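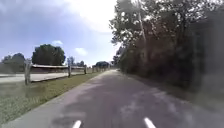 How long does it take to walk a letter from Zamside to Akau?
Two hours if you keep moving, and most of a day if you're me.

I should explain the letter. It was addressed to Godelieve Maes, who ran the bakery in Akau back when Akau had a bakery, and it showed up in my mailbox on a Saturday with the stamp peeling off and a postmark so smeared I had to hold it up to the kitchen light. It was nineteen years old! I'd owned my house for seven of those. The mailman shrugged at me and said he only carried the bag.

I could have dropped it back in the box at the corner. My sister told me to. But I kept thinking it had already had its chance with the post office, so I put on my good sneakers, stuck the letter inside a library book to keep it flat, and took the old path out of town.

I'm not a walker, by the way. I got as far as the pump house and ate both sandwiches. 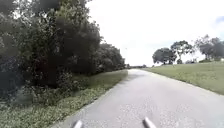
The path to Akau, trees on one side and the grassy slope on the other.

Naturally I spent the whole way guessing what was inside. First I decided it was a love letter. Then a bill. Then (this was after the sandwiches, when I had nothing left to look forward to) I decided it was a recipe, the secret to those plum rolls my grandmother used to talk about as if they'd been a person she knew. I held the envelope up to the sky a couple of times. I want it on record that I didn't open it, though I did sort of bend it.

There was no return address, just a last name on the back flap in green ink – Morikawa. I knew one Morikawa. Everybody in Zamside does. Renji Morikawa fixed clocks out of the front room of the Kaneko building and had never, as far as I knew, said more than six words in a row to anyone. He'd fixed my mother's kitchen clock and charged her a jar of pickles.

So it was a love letter after all, and I was walking faster.

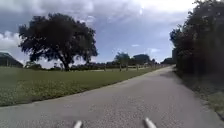

Where the path starts to bend right.

Somewhere past the bend I got cold feet. What if she'd been waiting? What if she hadn't, and I was about to hand a perfectly happy woman a problem? I sat down in the grass and had a long talk with myself about minding my own business, which I lost, and then I got up because an ant had found my sock.

Godelieve Maes lived at 409, over the old shop. She was small and brisk and she looked at the envelope for so long that I started apologizing for the bend in it.

"Green ink," she said. "He still owes me for a cake."

She opened it with a butter knife, right there in the doorway, and read it, and then turned it over and read the back. I studied her doormat. It had a duck on it.

"Well?" I said. I have no manners, I know.

"He wants to know if I'd like to go to the lake in May."

"Which May?"

She folded it up again, very neat, along the same creases. "He doesn't say."

She made me coffee and asked if he still had the shop, and whether he'd gone bald, and if he still wore that awful brown coat. I said yes, and no, and every day of his life. She laughed at that one and had to put her cup down. Then she went looking for a pen. It took her three drawers and a coat pocket to find one that worked, and she wrote her answer on the back of his page, licked a fresh envelope and didn't put a stamp on it.

"You're going back that way," she said. She wasn't asking.
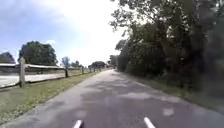

The Walk Back

I had the new letter in the library book and a bag of plum rolls under my arm (so I was right about that part, in a way). They were still warm and I was only supposed to eat one.

It was close to suppertime when I got to the Kaneko building. The light was on in the front room. Renji Morikawa had a clock in pieces all over a dish towel, and he looked up at me, and then at the bag, and he must have known the smell because he took off his glasses.

"You owe her for a cake," I said, and gave him the envelope.

He got up to find his coat.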